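How Do Flowers Get Onto Tablecloths?

Have you ever sat at a table, waiting for your soup, and followed a printed vine with your finger until it ran off the edge? Somebody drew that vine! Long before it was on a table, it was a pencil sketch on a piece of paper.

Pictures of plants are called botanical drawings. People have made them for hundreds of years. At first they were mostly for doctors and gardeners, who needed to know one leaf from another. Then people noticed how beautiful they looked, and flowers started showing up on plates, curtains, wallpaper and cloth.

Start with a line

Ginette Beaulieu draws patterns for a small print shop called Skurmont. She starts with black ink and a thin pen. A rose is her favorite because you can draw it as a spiral. Begin with a tiny curl in the middle, then let each new petal wrap around the last one, getting bigger as you go. Try it! Your first one may look like a cabbage (mine did), and your fifth one will look a lot more like a rose.

Next come the leaves. Big leaves get a line down the middle, called the midrib. On a real leaf, the midrib is like a main road that carries water from the stem, and the smaller veins are the side streets.

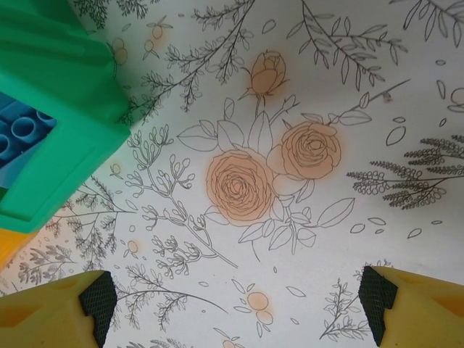

Color comes after the ink, and you don't need much of it. A soft peach or orange on the petals is plenty, and the leaves can stay plain. When the color is pale and a bit blurry, it can even slip over the lines – artists do this on purpose, and it makes the flower look as if it was painted with a wet brush. So if you have ever been told to stay inside the lines, here is your chance!

Filling the gaps

A bunch of roses alone would leave a lot of empty white space. Pattern makers fill it with sprigs, which are small pieces of a plant. Ferns are great for this. A fern leaf is called a frond, and it is made of lots of little leaflets in rows. Twigs with round buds or berries are good too, and so are branches with long, thin leaves growing in pairs. Leaves that grow in pairs, straight across from each other, are called opposite leaves. If they take turns, left, right, left, right, they are called alternate. Go outside and see which kind your nearest bush has.

The magic trick

Now for the part I love best. Many printed patterns are one drawing used over and over. This is called a repeat. The artist makes sure that a stem leaving one side of the drawing meets up perfectly with a stem coming in on the other side. Ginette once spent 20 hours on a single repeat, and most of that time went into the edges.

Want to hunt for one? Find some patterned cloth or wrapping paper. Pick a flower that is easy to remember and put a button on it. Then look for its twin, and put a button on that one too. The space between your buttons is the size of the repeat – get a ruler and measure it!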